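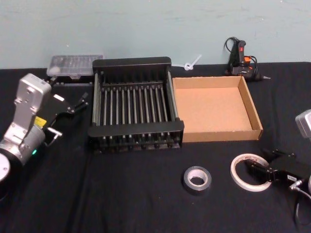 Search articles, authors, keywords

3.2 Dark cloths and pale walls

Black table linen has had far less attention than white, and we think it deserves a great deal more. White damask fills the museum catalogues. Dark cloths were used hard, dyed again when they faded and finally cut up for linings, so few of them reached a collection at all. The Sketeren household inventories are a wonderful exception. Of the 137 dark cloths listed there, most are entered with the room they were kept in, and many with a note on how they were folded.

Those notes on folding delighted us. Ravn had already shown that white cloths in Sudstead were pressed into sharp squares, and that the grid of creases was meant to show when the table was laid. On a black cloth the same grid hardly shows from across the room, but it catches side light from a window very clearly. Several housekeepers seem to have known this. One entry asks that the black cloth be rolled on a pole "and never squared", and another sends it back to the laundry for a single bad line down the middle.

Wall colour comes into the story as well. Kragh and Damgaard, working through paint bills from the same houses, found that pale greens and blues were the usual choice for rooms where a dark cloth was kept (Figure 4). The pairing is easy to like. A dark top gives a pale wall a firm lower edge, and the small knocks and rubs that any painted wall picks up at chair height are less bothersome when the eye goes first to the table.

Figure 4. Black tablecloth, slightly creased, with soft folds towards the front; pale blue-green painted wall with faint scuffs and marks.

We are more cautious about dates. Stougaard places the fashion early and links it to the dye works at Bernau, while Snorradóttir argues for a slow spread from mourning use into everyday rooms. The inventories can support either reading. What they do show, and this was new to us, is that black cloths were bought in summer more often than in winter, with July the busiest month. Þrastardóttir's account books, which run to 3,000 entries, give the same pattern for a second group of houses - a lovely piece of agreement between two sets of papers that never shared a clerk. Section 3.3 turns to the laundry lists and to what they say about fading.

Share 13
Comments 2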